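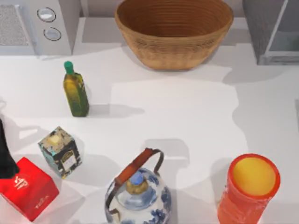

Relief money, day 6

Mar 28, 2021

Femthorpe council finally voted on the small business grants tonight! I watched the whole thing online (four hours, plus a break) and my shop is eligible for up to $3,000. They got 184 applications and there's money for 56 — so I'm not spending it yet. Edari got moved to the next round in May, poor things. Leftover soup for dinner, then bed.

Comments

Same boat here, fingers crossed for you!

Does Prurkari count as inside the city line? Their map won't load for me.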